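Disia has changed the way it sets paper prices for small print shops, and Seung-woo Sung spent most of July working out what that means for orders under 1000 sheets. Under the old schedule, a shop paid one rate per carton. Under the new one, the rate breaks at 500 sheets and again at 1000.

"The break at 500 is the one that matters," Sung said. "A shop that orders 9 reams a month sits on the wrong side of it for most stocks." 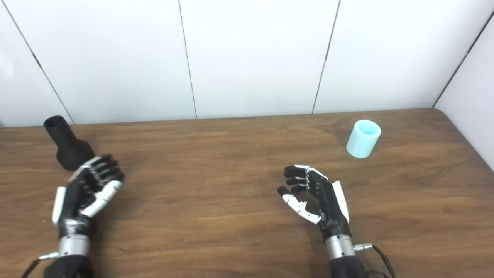 Tejada disagreed, saying that few shops buy one stock at a time and that mixed orders still qualify for the lower rate if they ship together.

Sung accepted the point for coated paper. Uncoated stock ships from a separate warehouse and is invoiced separately, he said, "so the quantities are never added up."
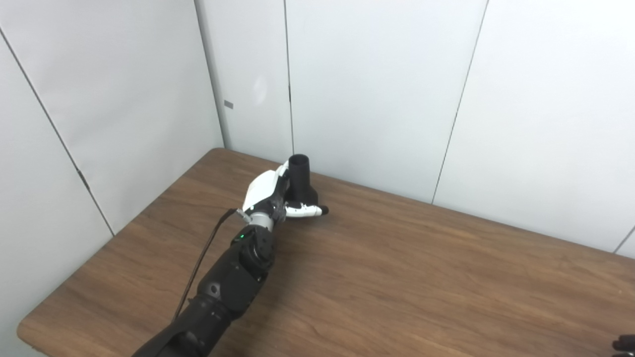
Black cylindrical object on a wooden table.

The new schedule is up for review on Fri 19 October.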